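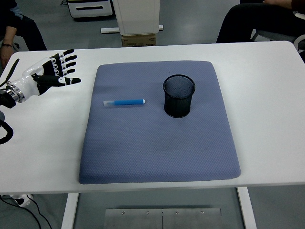 Desk Corners, Part 5: The Pen Cup and the Soft Square

Welcome back to the gallery, and thank you to everyone who wrote in after the last batch of pictures (I read every message, even the very long ones about drawer liners!). This time I wanted to stay with small things. I've been putting together these pages for the Trevville Home Workshop for a while now, and what people ask me about most is what to put on top of a desk and where it ought to go.

So we have a white table, a big blue-gray cushioned mat, a black mesh pen cup and one blue marker. I could look at that blue-gray against the white all afternoon. It's a calm sort of color, a bit like the sky before it makes up its mind, and it lets a bright blue marker really sing. The mat has a fine diamond texture to it and nice soft rounded corners, and I do like a rounded corner on anything I'm going to lean my elbows near.

A word on mesh cups, while I have you. My first one came from Haberkorn, the little stationery store where my mother bought all our school things, and I've been loyal to the style ever since. You can see through the sides, so a lost eraser has no place to hide, and dust shakes right out over the sink. Mine has been through 2 moves and one very determined cat, and it still stands up straight.

With the cup toward the back of the mat and the marker lying to its left, there's plenty of soft space in front for a notebook, a letter, or your own two hands and a cup of tea. I'm right-handed, so I like my cup on the right, but my sister keeps hers on the left and we've agreed not to discuss it at dinner.

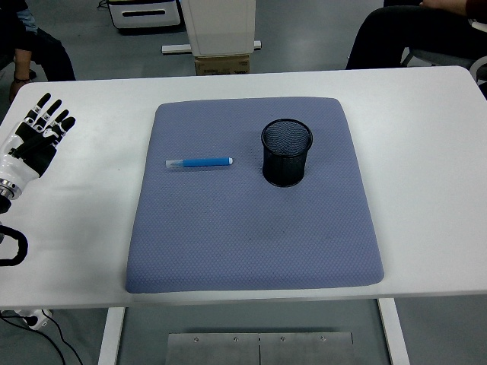
Should a marker be kept lying down or standing up in the cup?

Lying down is kinder to most markers, as the ink stays spread evenly along the barrel. If you'd like yours in the cup anyway, stand it with the cap pointing down, and press the cap on until it's good and snug. I keep my everyday ones in the cup and the seldom-used ones flat in a tray, and they all seem to get along.

For cleaning a padded mat, I start with a dry brush and go on to a barely damp cloth if there are still smudges, always trying a corner first. Then it gets a good long rest before anything goes back on it.

The next gallery will be up in October, and it's going to be trays and letter racks, so do send me your favorites!

Ifigeneia Moschos
31/08/2021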